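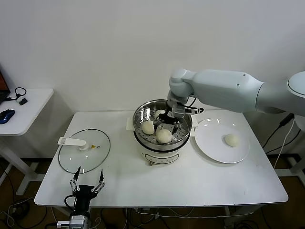 Three buns in the steamer tray.

steamed-mostly

A table of steaming instructions copied out of home-made recipe booklets. Puddings, buns, dumplings, fish, a great deal of sponge, and one hat (see Known problems).

Version 0.4, 2 May 2026
Maintained by Selamawit Yilma

What you get

The set covers 109 booklets, the stapled or comb-bound sort sold to pay for a roof or a minibus. From each one I copied every recipe in which something is cooked by steam, and split the instructions into columns so that they can be compared. If you have ever wanted to know how long people think a suet pudding takes, you can now find out that they do not agree.

The booklets came mostly from two places: a shelf at the Jiltberg reading room that had not been dusted since it was put up, and the Nigatu collection, which is four banana boxes and a carrier bag. The rest I bought, found or was handed by people who had heard I was interested and wanted the cupboard space.

Files

recipes.csv is the main table, one row per recipe
booklets.csv has one row per booklet
phrases.csv lists ways of saying "until done", with links back to the recipes
spellings.txt holds spellings I kept on purpose
scripts/check.py complains about things
notes/ is my own notes, unsorted, read at your own risk

The files are UTF-8 with commas as separators. Some fields contain commas, because cooks use them, and those fields are quoted. If your spreadsheet turns "1-2 hours" into the first of February, that is between you and your spreadsheet.

Columns in recipes.csv

recipe_id: a short code. The letters are the booklet, the digits are the order in which I typed it up. It means nothing else, although a reader has written to me with a theory.

title: as printed. "Mrs. H's Sponge (Good)" stays as it is. So does "Another Sponge".

kind: one of pudding, bun, dumpling, fish, vegetable, custard, other. I picked these before I had read enough booklets and have regretted "other" ever since.

vessel: what the author says to cook in. Basin, bamboo basket, electric steamer, colander over a pan, "the usual". Where the author gives two, both are kept with a semicolon between them.

lining: paper, cloth, cabbage leaf, greased, none stated. Greaseproof and baking paper are both plain "paper", as the booklets use the words in whatever way they like.

time_text: the cooking time exactly as printed.

time_min and time_max: the same in minutes, where I could work it out. If there is only one time then both columns hold it. "An hour or so" is 60 and 60. "The length of the afternoon play" is blank.

lid_advice: anything said about the lid. People have strong feelings about lids. Some want it wrapped in a tea towel, some want it tilted with a chopstick, some want it left alone on pain of your whole family hearing about it.

done_when: how the cook is meant to tell. Free text, and the best column in the file.

hand: y if the recipe was changed in pen or pencil by a later owner. The change itself goes in hand_note.

Columns in booklets.csv

booklet_code, title, place, year, year_source, pages, binding, condition, stains.

The year is printed in 83 of them. For the others I used adverts, phone numbers and the price on the cover, and year_source tells you which. I would not build anything heavy on those guesses. A butcher's advert tells you that the butcher was open, and butchers stay open for a long time.

The stains column began as a joke and has become the one people ask about. It runs from 0 (clean, never used) to 4 (pages stuck together). A high score goes with recipes that have been altered by hand, so it may be the nearest thing in the set to a review.

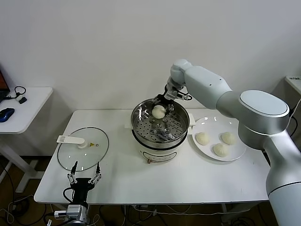
How it was typed up

I typed everything by hand. I did try scanning, and the software read "steam gently" as "steam gentry" so many times that I began to look forward to it, but it was slower to put right than to start again.

Each recipe was typed once and checked once, with at least a day in between so that I would not simply be agreeing with myself. The second pass covered times and amounts only. Titles and notes had a lighter look. If you find a mistake in a title, check spellings.txt first, then tell me. "Dumpilngs" is theirs. "Custrad" was mine, and has been fixed.

Amounts are kept as printed. I have not turned ounces into grams, or teacups into anything. There is no safe way to convert a teacup, and anybody who says otherwise has only one teacup.

Some booklets are in two languages. Where the two versions of a recipe disagree (the Taltside school book gives buns five more minutes in one language than in the other), both are in the table with the same booklet code and a note.

A few things people have asked

What is the commonest time? It is 30 minutes, across all kinds together. I suspect this has more to do with clocks than with cooking.

Does anyone leave the time out altogether? Yes. There are 37 recipes with no time of any sort. Most of them say "steam until ready", two say "steam", and one says "you will know". I did not.

Why is there so much pudding? The booklets are full of it. In the Urness books you can turn several pages without meeting a vegetable.

Are bun recipes reliable? I have not tested them as a group and the table does not rate them. Advice on opening the lid at the end splits into two camps. One says take it off at once, the other says turn off the heat and wait, and both warn that the other way will make the tops wrinkle. Filter lid_advice on "wrinkl" and you can watch them not speak to each other.

Can I cook from this? You can, but you would be better off with a cookery book. The table leaves out most of the mixing and kneading, and it has no idea whether your flour is any good. Times are for whatever pan, tin or contraption the author had at home.

Known problems

Recipe JB-other-hat is instructions for steaming a felt hat back into shape. It was printed between a treacle sponge and a fish custard with no change of tone. I typed it up before I had read to the end, and by then it had a number. It stays. Drop it if you are working out averages for food.

"Basin" covers everything from an egg cup to something you could bath a cat in. Few booklets give a size. Some give it in people ("a basin for six"), which is kept in vessel_note.

Water level is patchy. Many authors say to top up the pan and never say how often. I recorded top-up advice from the third booklet onwards, having failed to notice it in the first two, and have not gone back. I do mean to.

Copying between booklets is common. The same ginger pudding appears under four different ladies' names, word for word, including the missing egg. I mark likely copies with same_as, and I have tried not to take sides over who had it first.

Handwritten changes are hard to date and sometimes hard to read. One note beside a plum dumpling says either "divine" or "drain". It is down as unclear.

The set is lopsided. It is what was on one shelf, in four boxes and in other people's cupboards. It should not be used to say what a whole country ate, or even what Jiltberg ate. It will tell you what people in a few places were willing to put their name to.
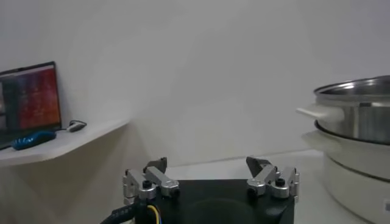
Gripper from behind, fingers spread.

Names and privacy

Contributors' names were printed in the booklets, usually in capitals and with some pride. Even so, I have cut them down to initials. Many of these people or their children are still about, and some of the pencil notes are rude. Where a note names a neighbour along with an opinion of her pastry, the name is gone and the opinion remains.

If a recipe is your family's and you would rather it came out, write to me and it will. So far the only request of this kind was to have one put in.

Using the table

Do as you please with my columns, notes and scripts, so long as you say where you got them. The wording of the recipes belongs to whoever wrote it, and for most of the older booklets I could not trace anyone to ask. Short pieces are fine for study. Please do not print the lot as a gift book with a gingham cover.

To check a copy after editing, run scripts/check.py from the top folder. It looks for missing codes, times that run backwards and buns steamed for longer than three hours. The last of these has caught one typing error and one booklet that really meant it.

Sending corrections

Give the recipe_id, the column, what it says and what it should say. A photo of the page helps. "Your sponge is wrong" does not help, though I have had it twice, from different sponges.

New booklets are welcome if they are home-made, have at least one steamed recipe and can be lent or copied in full. I post them back. Staples may be rustier on return.

Changes

0.4: added lid_advice, split time into two columns, gave up on converting teacups.
0.3: the rest of the Nigatu boxes, done in January with the heating off. Typing errors are thicker here than elsewhere.
0.2: Urness booklets added. Pudding went up sharply.
0.1: Jiltberg shelf only. Please stop citing this one.

Still to do: top-up advice for the first two booklets, the carrier bag, and a better word than "other".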